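Magazin > Wohnen > Gespräche

Eine Tasse zur Zeit

Joni Miettinen hat sich mit Kapselmaschinen nie anfreunden können. Das sagt er gleich zu Beginn, noch bevor ich meine erste Frage gestellt habe, und er sagt es in einem Ton, als müsse er mich vor einer Enttäuschung bewahren. Seit 18 Jahren richtet er Gemeinschaftsräume ein, zuletzt den von Itstead, und überall habe man ihm dieselbe Liste in die Hand gedrückt: Tisch, Sofa, Kaffee. »Beim Tisch reden alle mit. Beim Kaffee heißt es dann: irgendwas Kleines. Und dann steht da ein Gerät, das genau eine Tasse macht, für einen Raum, in dem selten einer allein ist.«

Ob das nicht ein wenig streng sei, will ich wissen. Eine Tasse, frisch, jeder nach seinem Geschmack – so wird es ja verkauft. Miettinen winkt ab. »Verkauft wird vieles. Ich habe im Dezember bei Plavora danebengestanden. Die Ersten waren fertig mit Trinken, da haben die Letzten noch gewartet. Mit einer Kanne passiert das nicht.«

Vom Tisch spricht er freundlicher, aber auch da mit Vorbehalt. Verleimte Holzstreifen, hell und honigfarben gemischt, das sehe man inzwischen in jedem zweiten Büro. »Schön ist das schon. Man darf bloß nicht glauben, dass die Leute davon ordentlicher werden.« Der Hersteller Gitodham habe ihm eine Pflegeanleitung mitgegeben, zwei Seiten, eng bedruckt. Gelesen habe er sie, befolgt nur zum Teil. 865 Euro hat die Platte gekostet, und er findet, für das Geld müsse sie einen Kaffeefleck aushalten.

Und das Rot? Ein glänzendes rotoranges Gefäß neben einer schwarzen Maschine, dazu ein oranges Sofa, das sieht doch nach Absicht aus. Miettinen lacht zum ersten Mal. »Das fragen mich alle. Im Katalog nennt man so etwas Farbkonzept. Ich nenne es Zufall, der nicht stört.« Von Katalogen hält er ohnehin wenig. Kein Mensch lege ein Kabel so, wie es dort liegt, nämlich gar nicht.

Überhaupt, das Kabel. Darüber kann er sich länger ereifern als über den Kaffee. Die Schnur sei immer entweder zu kurz für die Wand oder so lang, dass sie quer über die Platte läuft. »Man kann sie aufwickeln. Macht aber keiner.« Ich wende ein, dass ein paar Schlingen auf dem Holz doch niemandem wehtun. Er sieht mich an, als hätte ich für den Hersteller gesprochen.

Schwarze Maschine, rotoranges Gefäß, und das Kabel nimmt sich seinen Platz:
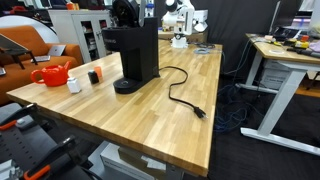
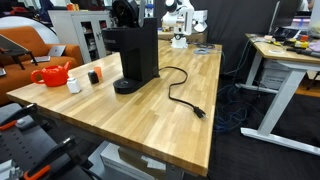 Was er stattdessen hinstellen würde

Eine große Filterkanne, sagt Miettinen, und zwar ohne Uhr und ohne Anzeige. Er hat so eine zu Hause, gekauft im Jahr 2000, den Deckel hat er einmal ersetzt. Dass der Kaffee darin nach einer Stunde bitter wird, bestreitet er nicht. »Dann trinkt man ihn eben vorher.«

Ganz überzeugt hat er mich damit nicht. Bei Espinoza, wo er ebenfalls eingerichtet hat, wollte man die Kanne nach wenigen Wochen wieder loswerden, das räumt er ein, wenn auch erst auf Nachfrage. Zu viel weggeschüttet, hieß es dort. »Die haben zu viel gekocht«, sagt er. »Dafür kann die Kanne nichts.« Den Tisch hat man bei Espinoza behalten.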